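Section 4 - Running the cloth-lift comparison (Setville bench)

Revised 14/03/2020. Replaces the old Clillville sheet, please bin that one.

Read section 3 first. This assumes arms are homed and the Bridcombe logger is installed. If the logger isn't installed stop and go do that.

What the method does, short version: two policies, same cloths, same starting pile. Policy A picks a grasp point from one view. Policy B picks from several views and throws out any point the views disagree on. We score whether the top cloth comes up alone. That's it.

4.1 Before you start

1. Power on arms, wait for the self check. Don't touch the cloth while they're moving.
2. Open the logger, new session. Name it bench-date-initials. No spaces, it chokes on spaces.
3. Load the trial list. 144 trials, already shuffled. Do not re-shuffle.
4. Check every camera feed is live. A frozen feed looks fine until you notice the clock in the corner isnt moving.
5. Run the calibration check. Error has to be under 9 pixels on every view. If not, back to 3.4.

CAUTION - keep hands out of the workspace whenever the logger says ARMED. The stop button cuts motion but an arm that's holding something may let go.

4.2 Laying the cloths

1. Bottom cloth first. Flat-ish. Smooth the big wrinkles with your palm, leave the small ones.
2. Top cloth: pinch in the middle, lift, drop. Don't arrange it. If you arrange it you end up making the same pile every time and the scores go up for no good reason.
3. Colors must differ between top and bottom. The scorer separates them by color and nothing else.
4. Leave some of the bottom cloth showing. Fully covered piles get rejected at the start of the trial and you have to redo them.
5. Leave the clutter items where they are. They're part of the test - policy B has to cope with things blocking a view.

Note - a ridge in the top cloth is good, both policies like a ridge. Where they split is when the ridge tents up and leaves a dark gap underneath. Policy A tends to read the shadow as an edge and goes in too deep, comes up with both cloths. More on this in 4.4.

4.3 Running trials

1. Press start. Logger grabs a still from each view, then arms.
2. Wait for the lift. Up to 33 seconds, longer means a timeout and it logs itself.
3. Mark the result: ONE, BOTH, or NONE. If a corner of the bottom cloth drags along, thats BOTH.
4. Clear and re-lay as in 4.2.
5. Break whenever you like, but only between trials. Pausing mid-trial corrupts the file.

CAUTION - don't change the room lights halfway through a session. All on or all off, and write down which.

4.4 Reading the numbers

Summary file shows up in the session folder when the last trial closes. Columns are policy, result, grasp depth, view agreement. Agreement runs 0 to 1000, higher is better. Low agreement plus BOTH is the shadow problem again. High agreement plus BOTH usually means calibration has drifted, so redo the check before you blame the policy.

On the Rønning bench policy B won on tented piles and made no real difference on flat ones. It's slower too. Don't quote a combined score without the split by pile type - the average hides the whole result.

Send the folder as is, including bad trials. Don't delete NONEs. Next full run is in September and it uses this same sheet, so if a step is wrong mark it up and leave the copy at the bench.

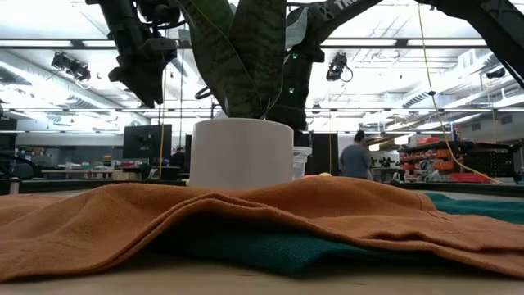
Marked-up copies go in the tray with the session notes, one per session, initials on the top corner.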